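16/01/2026

Equipment planning for the two-arm cell, carried over from the December list. Quotes in from Wistby and Montes, Lakix still outstanding. The request has to go in against the Ondum budget line, so I am writing down what we need to buy, what can wait, and why the figures differ from last month.

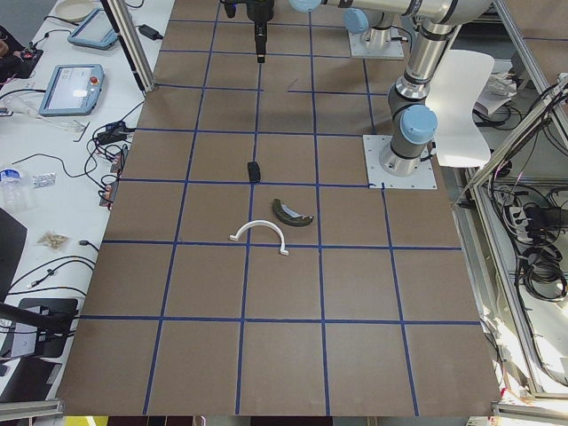
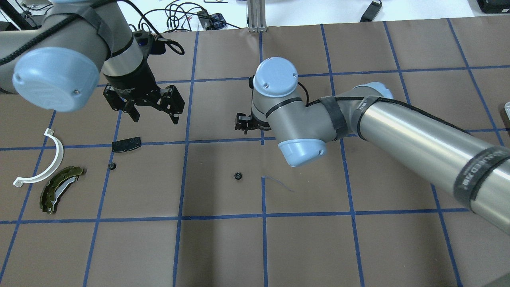
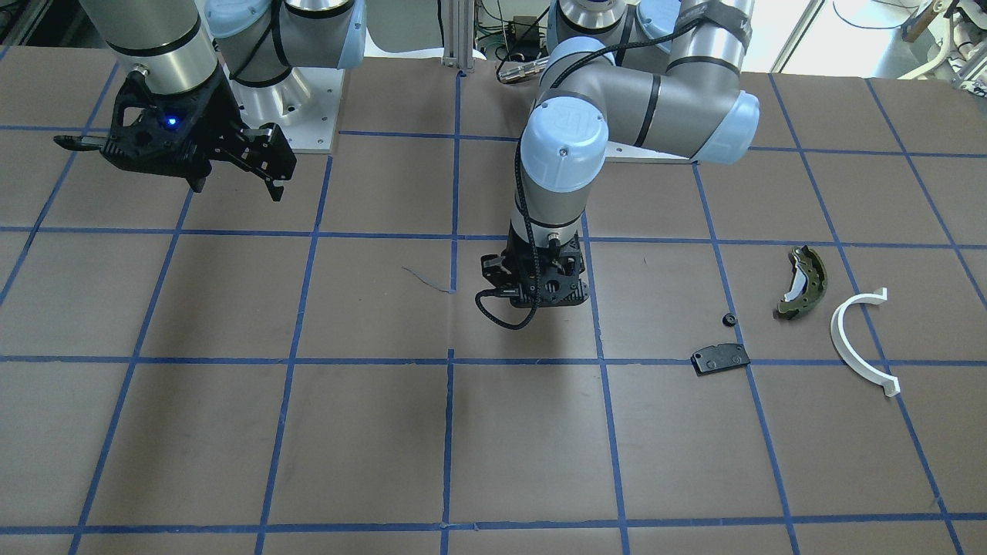
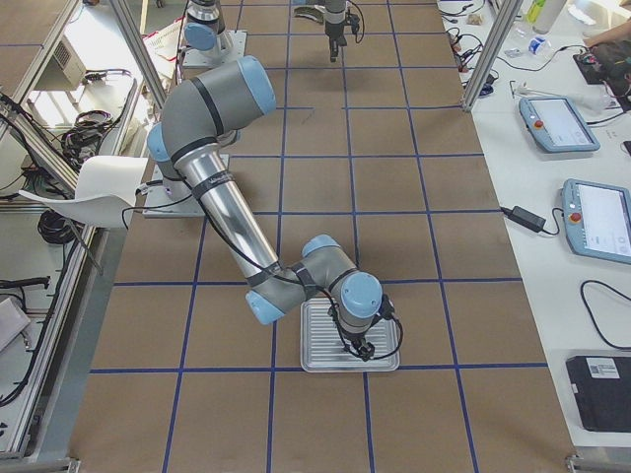
Two-arm cell, taped grid on brown work surface. Loose parts on the grid in the first three, ridged metal tray under the gripper in the last.

Grippers. Both arms stay on the two-finger type for now. The brake shoe is the awkward part: curved, and the backing and lining give different contact depending on which way it lies. Montes offer a longer finger set for 842 a pair, delivery 18 working days. One pair first, for one arm only. If the fingers hold the shoe by the backing plate without touching the lining, order the second pair from next year's money. The white plastic arc needs very little force and should be fine with what we have.

Cable management. The gripper cables are strapped to the links and still hang in loops at the wrist. Wistby list a proper dress kit with swivel clips. Price is reasonable but they sell it per arm and the clamp diameter has to be confirmed. To do: measure the forearm tube on both arms before ordering. Until then keep the straps, and keep wrist rotation limited in the program.

Fixtures. The ridged tray lies flat on the surface with no location. I want two low end stops for it, made in the workshop, no purchase needed. Material from stock.

Work surface. Tape grid is adequate for placing parts by eye. It is not a datum, and some of the joins overlap. A drilled plate would fix this but the cheapest quote is over 2,000 before delivery, and the table frame would need checking for the extra weight. Not this round. Lakix were asked for a printed mat with the same cell size, which would cost far less and can be replaced when worn. Waiting for their price.

Side table. Pendants, power bricks and cables share the same top. Two pendant brackets for the aluminium frame, plus one cable tray under the table edge. Small items, can go through the consumables account. Check the bracket fits the profile slot before ordering — the last ones did not.

Spares. Request 5 sets of fingertip pads. Nothing else for the arms. I took the spare pendant off the list: a lot of money for something we can borrow from the other bay if one fails.

Order of priority if the budget is cut:
Finger set, one pair
Dress kits
Pendant brackets and cable tray
Fingertip pads
Printed mat

Open points. Montes quote excludes the adapter flange, ask whether our present one is compatible. Wistby quote is valid to the end of the month. Lakix to be chased on Monday. Tube diameters still to be measured, left arm and right arm separately, and written on the next page.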